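Small arm, short lessons
May - Bader lab newsletter

The Favport project asks how few demonstrations a low-cost arm needs to learn one simple job: put a toy turtle in a white tray.
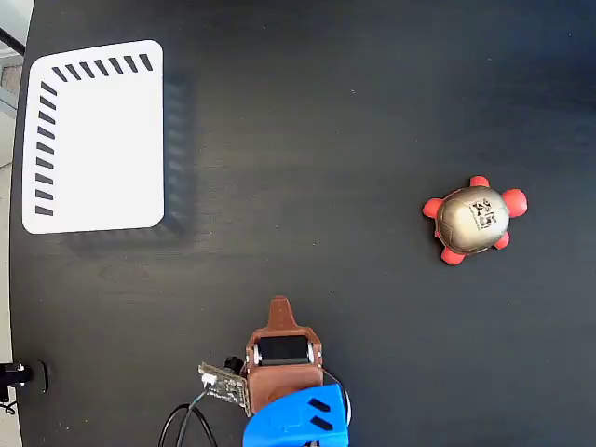
Turtle on the table, tray to the left.

We recorded 45 demonstrations and trained the Plitance policy on those alone. The turtle's starting spot varied - the tray stayed put.

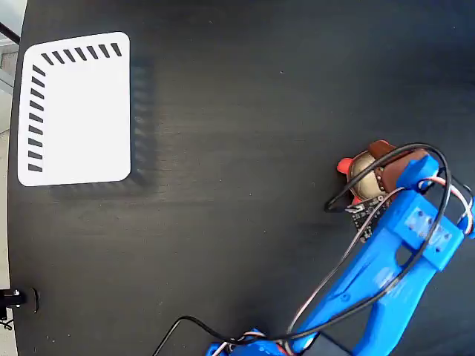 Pickering wondered whether 45 was too few, and would have liked to see 275 before trusting any success rate.

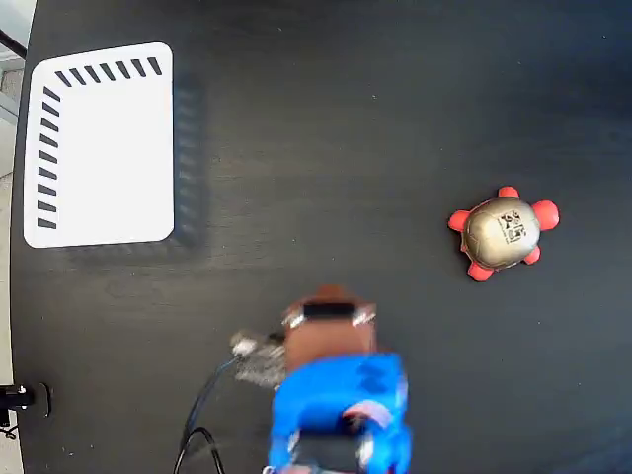

Our first trials used 18 starting spots, and the policy failed from 3 of them. All of those were far from any spot in the training set. We will add demonstrations there next.

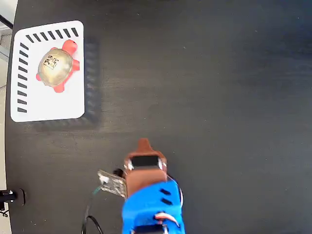
Turtle inside the tray, gripper clear of it.

Recent items
Favport: choosing a task
Notes on wrist cables
Plitance training settings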